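Zwischenbericht an die Prideck-Stiftung
Führungsprogramm »Vi« für Nachwuchskräfte in der Digitalbranche
Stand: 13. Juli 2023

Liebe Mitglieder des Stiftungsrats,

zur Halbzeit des zweiten Förderjahres möchten wir Ihnen gern ausführlich erzählen, wie es unserem Programm geht, und wir freuen uns sehr, dass es diesmal so viel Gutes zu erzählen gibt. Als wir den Antrag schrieben, hofften wir auf eine ordentliche Beteiligung aus den kleineren Softwarehäusern der Region. Inzwischen haben 94 Teilnehmende die Grundstufe abgeschlossen, darunter viele, die vorher zwar Code geschrieben oder Server betreut, aber noch nie ein Team geführt hatten.

Die Grundstufe dauert zwölf Wochen und wird von Mentorinnen und Mentoren aus Rasness begleitet, die selbst einmal aus der Technik in die Leitung gewechselt sind. Insgesamt kamen so 272 Mentoringstunden zusammen, ein gutes Stück mehr als geplant, was vor allem daran liegt, dass manche Gespräche sich einfach nicht nach einer Stunde beenden ließen (und wir wollten sie auch nicht beenden!). Besonders gefragt waren die Themen Budgetverantwortung, schwierige Personalgespräche und der Umgang mit dem eigenen Bedürfnis, doch noch schnell selbst zu programmieren.
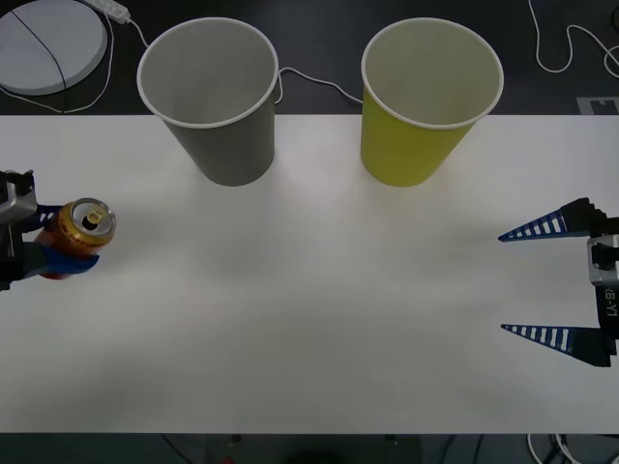

Raphaël Bouvier: Mir hat am meisten geholfen, dass mir jemand über Wochen beim Delegieren zugesehen und auch mal deutlich widersprochen hat. Die Budgetabende waren mir dagegen zu theoretisch, da hätte ich lieber mit den Zahlen aus der eigenen Abteilung gearbeitet.

Diese Anregung haben wir gleich aufgegriffen. Ab der nächsten Runde bringen alle, soweit ihre Arbeitgeber zustimmen, einen anonymisierten Haushaltsplan aus dem eigenen Haus mit. Zwei Firmen haben schon zugesagt, bei einer dritten liegt die Frage noch in der Rechtsabteilung, und wir haben dort vielleicht etwas zu oft angerufen.

Auch die Lernplattform Berer ist seit dem Frühjahr in Betrieb. Fast 2664 Abrufe der Kursmaterialien haben wir bis zum Redaktionsschluss gezählt. Am beliebtesten ist, zu unserer Überraschung, die Sammlung mit Vorlagen für das erste Mitarbeitergespräch. Weniger gut angenommen wird das Forum, in dem bisher hauptsächlich Terminfragen gestellt werden.
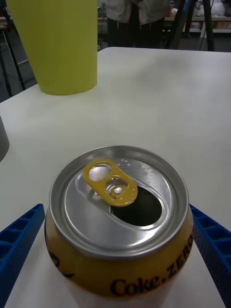
Bericht: Programmleitung »Vi«, Annegret Thielmann

Ein paar Worte noch zu den Mitteln, denn danach hatten Sie in Ihrem letzten Schreiben freundlicherweise gefragt. Die Personalkosten liegen im Rahmen. Bei den Reisekosten haben wir gespart, weil ein Teil der Treffen online stattfand, und diesen Betrag würden wir mit Ihrer Zustimmung gern in die Aufbaustufe verschieben. Dort fehlt uns noch eine erfahrene Person für das Modul Unternehmensübernahmen. Die ursprünglich vorgesehene Referentin hat eine Geschäftsführung übernommen, wozu wir ihr von Herzen gratulieren, auch wenn uns das beim Stundenplan einiges Kopfzerbrechen bereitet.

Die Aufbaustufe beginnt im September. Die Bewerbungsgespräche laufen, und schon jetzt zeichnet sich ab, dass wir eine Warteliste führen müssen.
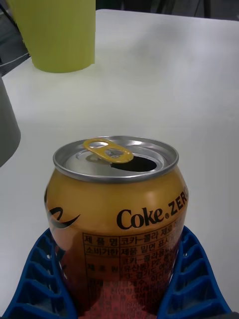 Geöffnete Dose Coke Zero im blauen Halter

Den Antrag auf Umwidmung der Reisemittel reichen wir mit dem nächsten Zahlenblatt nach. Falls jemand aus Ihrem Kreis beim Auftakt der Aufbaustufe ein Grußwort sprechen möchte, geben Sie uns bitte kurz Bescheid, dann halten wir am Vormittag eine Viertelstunde frei.

Mit herzlichem Dank für Ihr Vertrauen und Ihre Geduld bei unseren vielen Rückfragen
Ihr Team des Führungsprogramms »Vi«, Rasness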